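Setting up the drinks and snack table

This is section 8 of the house guide I put together for anyone looking after the Worken room, and it's the part people ask me about most. Allow yourself a bit of time the first go. After that you'll do it without looking.

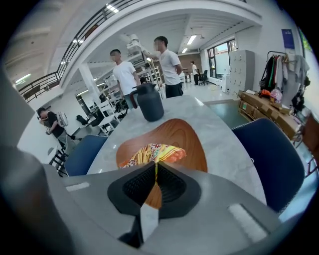

What goes on the table

Not much, and I like it that way. You want the dark grey thermos jug, the wooden tray, and whatever snacks are in the cupboard that week. Mugs live on the side and people fetch their own (I did try laying them out once and we ran out of elbow room in minutes!). The navy chairs stay with this table, please, even if someone in the next room gives you a sad look.

Before you start

Wipe the tabletop with a damp cloth, then go over it again with a dry one. It's a glossy white marble pattern and it shows every smear, so don't skip the dry cloth. No scouring pads, no lemony sprays. Gwilym Hughes used one in April and I was still buffing the streaks out at teatime.

Step by step

1. Rinse the jug with hot tap water and tip it away. Leave it standing open while the kettle boils.

2. Fill it with tea or coffee, stopping a finger's width under the lid. I fill it at the worktop and carry it over afterwards. Don't try to pour from the kettle at the table.

3. Close the lid firmly, then lean the jug a little over the sink. If it dribbles, take the lid off and put it back on again.

4. Stand the jug towards the back of the table with the handle where a person can get at it. I like it well away from the edge, as bags and coat sleeves do catch on things.

5. Put the tray nearer the front. Snacks go on the tray and never straight on the table – crumbs get everywhere otherwise, and salt is a pain to wipe up.

6. Lay the snack bags flat and keep them sealed until people sit down. Once one's been opened, fold the top over twice and use a clip from the drawer.

7. Tuck the chairs in, leaving enough of a gap that they can be pulled out without knocking the table.

Caution: the drink stays hot for hours, so pour slowly and keep your other hand clear of the spout. Don't put the jug in the dishwasher or the microwave, ever.

Note: the tray doesn't like soaking. Wipe it, dry it, stand it on its side. If it starts to look dull, Špela Kovačević keeps a tin of oil for it and will happily show you how much to use (less than you'd think).

Clearing away

Empty the jug, rinse it and leave the lid off overnight. Opened snacks go home with whoever wants them, unopened ones back in the cupboard. If we're low, write it on the list inside the door and Eduardo Galang will pick some up on his next shop.

Marks on the chairs are covered in section 9.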